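About Omlow

Clean litter, quiet home

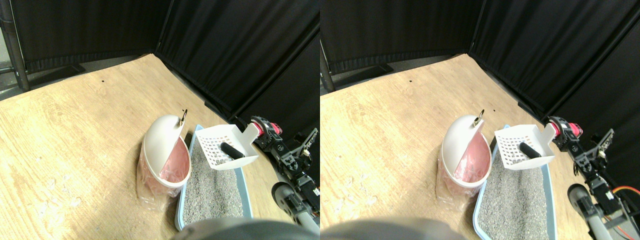 Who we are

Omlow is a small company for people who live with cats. We sell the plain things which every cat owner needs each day: litter boxes, scoops, lidded bins, bags and litter. The shop was started by Matúš Doležal, who had at that time three cats in a flat of 50 square meters and was not satisfied with anything he could buy for them. He began with one scoop and one kind of litter, sold from a storage room in Tefera. Today we have 92 products and we send parcels to customers in many towns.

What we believe about the litter corner

Many people hide the litter box in the worst place of the home, behind the washing machine or under the stairs. The cat does not like it and the owner forgets to clean it. We recommend a calm corner with a floor that is easy to wipe. The bin should stand directly next to the box, so the scoop travels only a short way and the gray grains do not end up on the floor. A bin with a lid is worth its price. Put the bag in so that its edge hangs well over the outside, otherwise it slips down when it becomes heavy.

For the scoop, please look first at the openings. If they are too narrow, clean litter stays in the scoop and you throw away what you paid for. If they are too wide, the small clumps fall back. Our scoop, the Nekden, was changed four times before we were content with the slots.

How we work

We are seven people. Each product is used at home by at least two of us for one month before it comes into the shop. We write down what annoyed us, and this list we send to the producer. Sometimes he is not pleased, but mostly he answers.

Our own litter is called Pinen. It is sold in paper sacks and we do not add perfume, as most cats we know walk away from it.

Visit and contact

Our shop in Tefera is open from 9 a.m. to 5 p.m. In July we close at 2 p.m. You may bring the old scoop with you and compare. Orders over 200 euros are delivered free of charge. For questions about an order, please call extension 3777 and have your order number ready. Letters and photos of cats are also welcome, and Matúš reads them all.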